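Skuten Hand-Held Gripper Kit -- Club and Classroom Edition

Part no. 2143-C
Sold by Prekano Learning Supply

If you run an after-school robotics club, you probably know the moment when the students have built an arm, the arm moves, and then everybody wants it to pick something up. The Skuten kit was put together for that moment. It is a two-finger gripper that a student holds and works by hand, so a team can spend its first weeks learning how fingers meet a mug or a bottle before any motors or code come into it.

The design started as a student project by Faith Muli and Bheki Pillay, who were in the same club and couldn't agree on how soft a fingertip ought to be. Their coach, Silvia Kolář, told them to make both and try them on whatever was lying around, and we are so glad she did! The soft ribbed finger won, and it's the one we ship today. 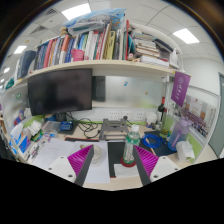
Skuten fingers with the magenta ribbed pads, at a desk with a mug and a labeled bottle.

The ribbed pads are made to give a little when they press on something round, and the dark contact strips are there for grip. Pads and strips mount to the white plates, and a student with a small screwdriver can swap a set between rounds (do put a tray under the screws -- we speak from experience). Spare pads fit both the left and right finger.

What comes in the box
Gripper handle with trigger
Two mounting plates, white
Four ribbed pads, magenta (two fitted, two spare)
Contact strips and fasteners
Project booklet with Dello challenge cards

The booklet was written by Johannes Mkhize and follows the order he uses with his own beginners each September. The first sessions are all handling and sketching. Later on, teams fill in a log sheet for every pick and bring their notes to the Hendricks Desk Challenge, our friendly contest for school clubs, where the objects are ordinary desk things and the desks are not tidied first.

Weight with pads fitted: 400 g
Finger length: 102 mm
Suggested age: 12 and up, with an adult nearby for assembly

Questions about club pricing or replacement parts go to Karabo Tshabalala at extension 877. She coaches a team herself and is always happy to talk through what your group has in mind, even if you haven't settled on a project yet.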